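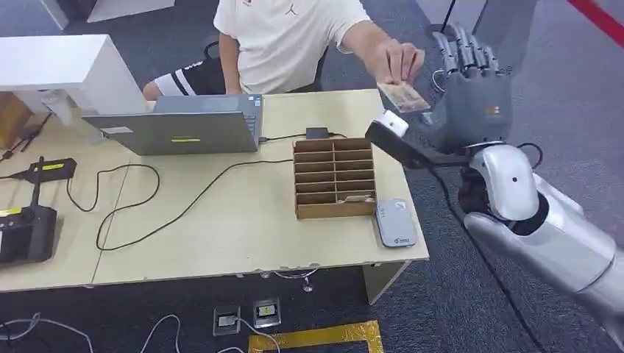 Setting up a loan desk for a small club library

A club with a couple of shelves of books can run its loans from one table and a spreadsheet. Start with the cards. Give every member a number and print it on a small card that fits in a wallet. Choose a colour that stands out from bank cards – the tan and brown one being held out over the table is easy to pick out. Use a handheld scanner if you have one, or type the numbers in.

Next, number the books. We began ours at 2000 and the members at 3000, so the two never get mixed up. Stick the label inside the front cover, top left, and put clear tape over it.

Make a sheet with four columns: member, book, date out, date back. To lend a book, enter the member first, then the book, then the date. When it comes back, find the row and fill in the last column. Don't delete old rows.

Set a limit of 2 books each to begin with. Ours went up later, after Venla Hirvonen had finished labelling all 181 titles.

Print the list of overdue books on a Tuesday, before people arrive. If a member loses a card, issue a new number and write the old one beside it in the notes.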